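Flustport Community Forum > Clubs and Sport > Change room lockers, keys or padlocks?

mirjam_m
Posted 7:42 pm

Our swim club is replacing the lockers in the change rooms before the season starts in March and I've been asked to find out what other clubs do about keys. 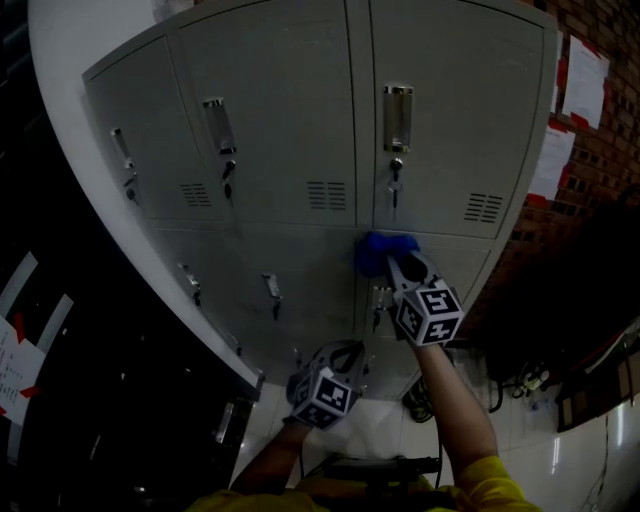

We have 16 members who train in the early squad and another lot after work. At the moment the key stays in the lock, you take it with you when you go out to the pool, and you put it back when you leave. The trouble is that people drive home with them. We lost 2 keys last winter and had to get the locks drilled. The other option is a hasp on each door and everyone brings their own padlock. I'd like to hear from anyone who has run either system for a while.

Replies: 8

-----

Aqeel J
Posted 7:58 pm

Padlocks. We changed over at the squash courts four years ago and I wouldn't go back. If a member loses their own key it's their problem and their bolt cutters.

-----

rupert_r
Posted 8:20 pm

I'd disagree with that. Own padlocks sounds good until people start leaving them on permanently. At the bowls club we had a row of doors that were padlocked for months and no idea whose they were. We put up notices, then cut them off, and then had an argument with a bloke who'd left his good shoes in there over Christmas.

Keyed locks are fine if you write down the key numbers and get spares cut on day one. Costs a few dollars each. Most of the grief comes from clubs that never had a spare in the first place.

-----

Aqeel J
Posted 8:31 pm

We have a rule that padlocks come off by closing time. It's on the membership form. Anything left on overnight gets cut. Did it twice and it stopped.

-----

rupert_r
Posted 8:36 pm

And who goes round at closing time checking? Our bar closes at 11 and the last person out just wants to go home.

-----

faithw
Posted 9:05 pm

Do your members swim with the key? That was the problem at our old pool. A bare key has nowhere to go when you're in bathers. We put them on rubber wristbands, the coil kind, and the losses dropped right off because people noticed they were still wearing one when they got dressed. The cheap ones perish in chlorine though, so buy a spare bag.

Also ask whether the new lockers can have a master key. Some suppliers include it and some charge extra. Without one you'll be calling a locksmith every time.

-----

mirjam_m
Posted 9:17 pm

Thanks Faith, the wristbands are a good idea. At present people tuck the key under their towel on the bench, so it's no surprise they go missing.

The quote I've got is from Strebel and it comes to just under $500 a bank. I'll ask them about a master key. They didn't mention one.

-----

ysaline
Posted 9:40 pm

Has anyone tried combination locks? My gym in Urer has the four-digit ones where you set your own code each visit. No keys at all. Staff have an override.

-----

Aqeel J
Posted 9:52 pm

Looked at them. Too dear for us, and half our older members said they wouldn't be able to read the dials without their glasses, which would be in the locker.

-----

rupert_r
Posted 10:10 pm

Fair point on the glasses, we'd have the same.

Mirjam, whatever you pick, check the ventilation. Wet towels in a closed metal box will rust the floor of it within a couple of years, especially near a pool. Ours went along the bottom seam first. A bit of plastic mesh in each one helps, and leave a gap between the back and the wall.

-----

mirjam_m
Posted 6:55 am

Good to know about the mesh. I'm leaning towards keyed with wristbands and two sets of spares in the office. A deposit was suggested at our last meeting as well, $6 a key, but I don't fancy handling the coins. If anyone has done deposits and found it worth the bother, let me know before I send the order in.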